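Trinetti Shared Workplaces
Meeting Rooms: Frequently Asked Questions
Last updated: Friday, May 22, 2020

Home > Members > Meeting Rooms > Table Settings and Room Care

This page answers the questions most often received from members concerning the tables, flowers, woven tissue boxes and seating in the small meeting rooms. Questions about fees and invoices are answered on the Billing page.

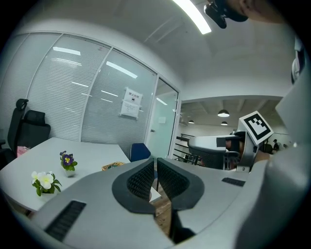
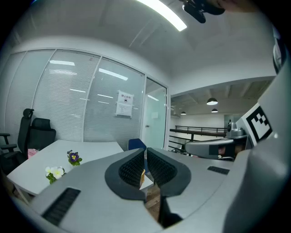
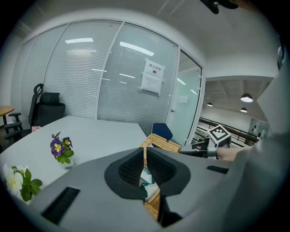
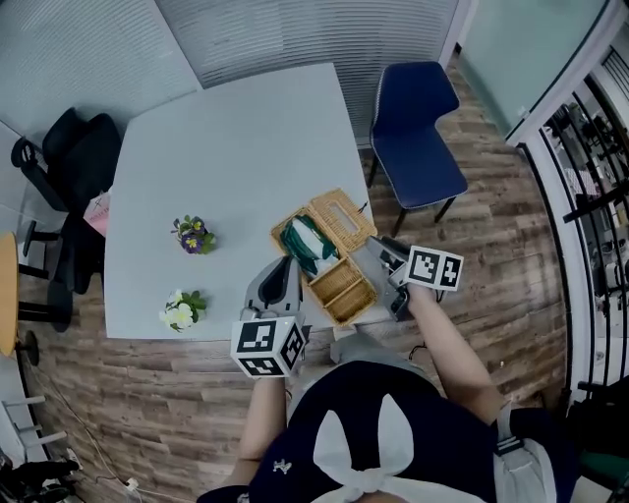 The Trevus Room: white table with potted flowers and wickerwork.

GENERAL

Which rooms are covered by this page?
The information applies to the Trevus Room and the Duman Room. The Flestik Hall has its own furniture plan and is covered on a separate page.

What is included in the standard table setting?
Each table is provided with two small potted flowers and one woven tissue box. Writing pads, pens and water are not included and may be ordered at the front desk.

May the setting be changed for a meeting?
Yes. Members may move the flowers and the tissue box to any part of the table, or to a side table, for the length of the booking. Items must remain in the room in which they were found.

FLOWERS

Are the flowers real or artificial?
Both kinds are in use across the building. Members should treat all flowers as artificial and should not water them. Staff attend to the live plants each morning before the rooms open.

A person in my group has a plant allergy. What should I do?
Select "No plants" on the booking form. The pots will be removed before the start of the booking. Requests made on the day will be met where staff are available.

A pot has been knocked over. Whom do I tell?
Please stand the pot upright, clear any loose material from the table and inform the front desk (extension 102). No charge is made for accidental damage to a pot or plant.

TISSUE BOXES

How is the tissue box refilled?
Lift the hinged lid, place one folded pack in the main compartment and close the lid so that the first sheet can be drawn through the slot. The outer wrapper may be left in place provided that it has been opened along the top.

Where are refill packs kept?
Refills are kept in the supply cabinet next to the copy room. Members are welcome to take one pack at a time. If the cabinet is empty, please call extension 102.

May other items be stored in the box?
Pens and small notes may be left in the box during a meeting. Please remove them at the end of the booking. Food must not be placed in the wicker boxes at any time.

How are the boxes cleaned?
Staff use a soft dry brush. Members are asked not to use wet wipes or sprays on the wickerwork. Boxes with broken or loose strands are withdrawn and replaced.

TABLES AND CHAIRS

May the table be moved?
Tables may be turned or shifted within the room by two people lifting together. They should not be dragged across the floor. The table must be returned to its usual position before departure.

Why are there different kinds of chairs?
Office chairs with mesh backs are intended for longer meetings. Fixed-leg chairs are supplied as additional seating. Either kind may be used at the table.

May I bring in a chair from another room?
Please do not do so. Additional chairs may be requested on the booking form up to 12 hours before the start of the booking.

How should marks on the tabletop be removed?
Wipe the surface with a damp cloth and dry it with a paper towel. Marks from ink or adhesive should be reported and not scrubbed. Abrasive pads damage the white finish.

LEAVING THE ROOM

What is expected at the end of a booking?
Members are asked to take all papers and folders with them, return the flowers and tissue box to the tabletop, close the lid of the box, and push the chairs in.

I left something behind. How can I recover it?
Items handed in are held at the front desk for 31 days. Papers are kept in a sealed envelope marked with the room name and are not read by staff. Proof of membership is required for collection.

Will the table settings change?
The settings are reviewed every July. Suggestions may be left in writing at the front desk or sent through the Contact page.

Related pages
Booking Form
Flestik Hall Furniture Plan
Billing
Contact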